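# Chapitre 5. Programmer une pince en simulation

Le chapitre précédent s'arrêtait au mouvement du bras : on savait placer le poignet en un point de l'espace et l'orienter. Il reste à saisir. La suite du manuel s'appuie sur le projet Ellorari, mené en seconde année de BTS par des équipes de quatre étudiants, dont le cahier des charges complet figure en annexe B.

Le projet demande de programmer un bras équipé d'une pince à deux mors parallèles pour qu'il prenne un objet sur un plan de travail, le soulève et le dépose dans une zone cible. Tout le développement se fait d'abord dans le simulateur Skustevari. Le passage sur le bras réel de l'atelier n'intervient qu'au chapitre 8, et seules les équipes dont le programme a été validé en simulation y accèdent.

## 5.1 Ce que vous saurez faire

À la fin du chapitre, vous saurez :

- définir un repère attaché à la pince et l'exprimer dans le repère de la base ;
- commander l'ouverture et la fermeture des mors en position, puis en effort ;
- choisir une direction d'approche compatible avec la forme de l'objet ;
- lire un journal d'essai et y retrouver l'instant où une prise échoue.

Les notions de matrice homogène et de changement de repère (chapitre 3) sont supposées acquises. Les étudiants venant d'une filière sans mécanique feront d'abord les exercices de révision du cahier Akbari.

## 5.2 Une pince, deux mors, un repère

Une pince à mors parallèles n'a qu'un degré de liberté utile, l'écartement. Les deux doigts sont couplés et se déplacent symétriquement par rapport au plan médian de la paume. Il suffit donc d'une seule valeur, notée *e*, pour décrire son état. On a *e* = 0 lorsque les faces internes se touchent et *e* = *e*max à l'ouverture complète.

L'origine du repère outil est placée à mi-distance des extrémités des doigts. L'axe *z* suit la direction d'approche, de la paume vers le bout des doigts. L'axe *y* suit le mouvement des mors, et *x* complète le trièdre direct. Beaucoup d'erreurs de débutant viennent d'un repère laissé au centre de la bride du poignet : la pince descend alors trop bas, de la longueur exacte des doigts.
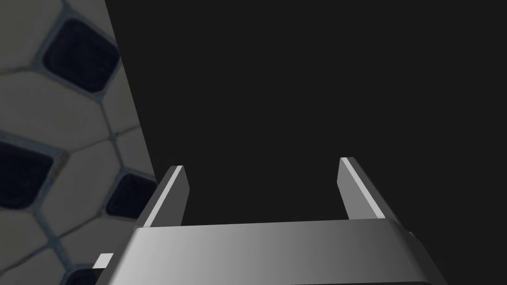 L'écartement doit être réglé avant la descente. Un objet plus large que *e*max selon l'axe *y* ne peut pas être pris dans cette orientation. On fait alors tourner la pince autour de *z* pour présenter une dimension plus petite, ou l'on change de direction d'approche. Pour une boîte, on essaie d'abord les orientations parallèles à ses faces.

## 5.3 Déroulement d'un essai

Un essai complet comporte 900 pas de simulation. Le moteur physique Herkell enregistre à chaque pas la pose du repère outil, l'écartement et l'effort sur chaque doigt. Si la prise n'est pas établie au pas 132, le programme doit rouvrir les mors, remonter et reprendre l'approche. Cette règle vaut pour toutes les équipes et ne se négocie pas le jour de la soutenance.

Le code est organisé en une machine à états : repos, approche, descente, fermeture, levée, transport, dépose, retrait. Chacun de ces 8 états possède une condition de sortie, que vous écrirez sur papier avant d'ouvrir l'éditeur.

**Travail préparatoire.** Dessinez le graphe des états avec ses transitions, y compris celles qui ramènent à l'approche après une prise manquée. Indiquez sur chaque flèche la grandeur mesurée et le seuil retenu. Le graphe est remis avec le premier compte rendu et servira de base à la section 5.4.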